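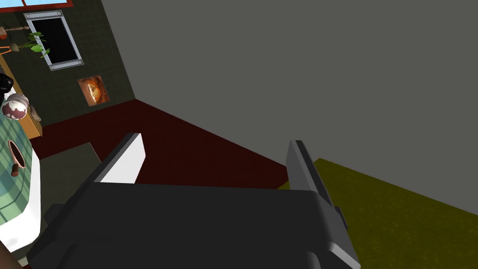

From: Gualtiero Lo Presti
To: shop-arms list
Subject: Re: wrist camera in sim, tilt question

On Wednesday Kauko Väisänen wrote:

> Before you cut any more brackets, have you tried the
> new camera angle in the simulator with the wrist rolled
> over? My first mount was lovely until joint six turned, and
> then the housing ate half the view. Also, what are you
> using for a kitchen? The bare gray box that ships with
> Dolen taught my arm to be very good in bare gray boxes.

Fair on both counts. I had already cut two brackets, so the advice came two brackets late, but the third is still only a drawing and I've been good and left the saw alone.

Kitchen first. I threw out the gray box and loaded a proper room, with tiled walls, a window, a plant on a wooden surface and more crockery than I own in real life. One wall is still plain gray, which I'm told is realistic for people who never get around to hanging things. I wanted clutter because the real arm is going to live at the end of the Shirazi bench in my garage, and that bench has not been clear since I bought it.

Now the tilt. With the wrist rolled, the room goes over sideways and the floor meets the wall on a slant. I expected that. What I did not expect was how much of the picture the gripper body would take up. The fingers are fine. I can see down the gap between them and the white pad shows up well against the dark parts, which makes me glad I didn't paint everything black to match the car.

I saved the run as episode 341 in the Berasitz folder if anyone wants to poke at it. The log viewer chokes on anything over 100 MB, so use the trimmed copy.

The pose I care about most is the one over the green tabletop, fingers open, nothing in them yet. If the camera can't see the near side of the table from there, it will be guessing at every mug I put in front of it, and I like my mugs.
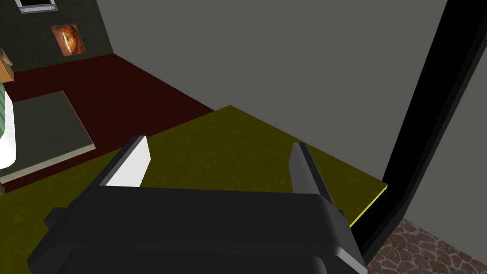
Kauko's view, when I rang him, was that I should raise the mount by 15 mm before touching the lens, then roll the wrist through its whole range again and see what the housing hides at each stop. He also said to quit trusting the joint limits in the Custodlow config file, which he says were typed in by an optimist.

So that's the plan. I have changed the height in the model and left the angle as it was. If the palm still hogs the bottom of the view I'll try moving the camera off to one side, though then the cable has to cross the wrist and I've already donated one cable to that cause.

Does anybody have measured limits for joint six? Mine stops at 121 degrees with a noise I would prefer not to hear again. Drawings for the third bracket will go in the usual folder once I've stopped changing them.

Gualtiero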